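Die Küche, die alles kann

Offene Küchen verkaufen sich gut, vor allem im Prospekt. Der Anbieter Bulero verspricht für seine Linie Asside »100 Prozent Alltag« und verlangt in der Grundausstattung 1347 Euro pro laufendem Meter. Wofür eigentlich? Der Dunstabzug kostet extra, die Schubladeneinsätze auch. 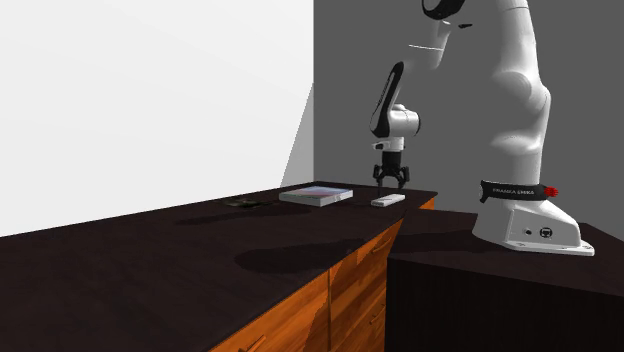

Lange Arbeitsflächen prägen viele Entwürfe. Computergrafik

Konkurrent Fiore wirbt mit Ruhe und Weite. Wer einmal Zwiebeln gebraten hat, während nebenan jemand telefonierte, wird da skeptisch. Eine Tür hätte geholfen. Sie gilt aber als altmodisch und lässt sich schlecht inszenieren.

Auch Bramley, lange auf kleine Wohnungen spezialisiert, plant inzwischen ohne Wände. Im Mai kam das Modell 540, bald soll 608 folgen. Der Unterschied liegt laut Katalog in der »Haltung«. Im Ausstellungsraum fanden wir vor allem andere Griffe.
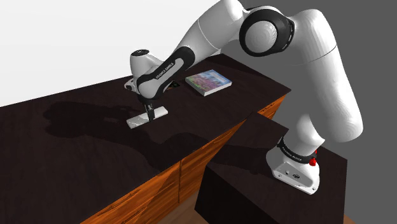 Dunkle Arbeitsplatte im Rendering

Und der Geruch? Darüber schweigen alle drei Kataloge.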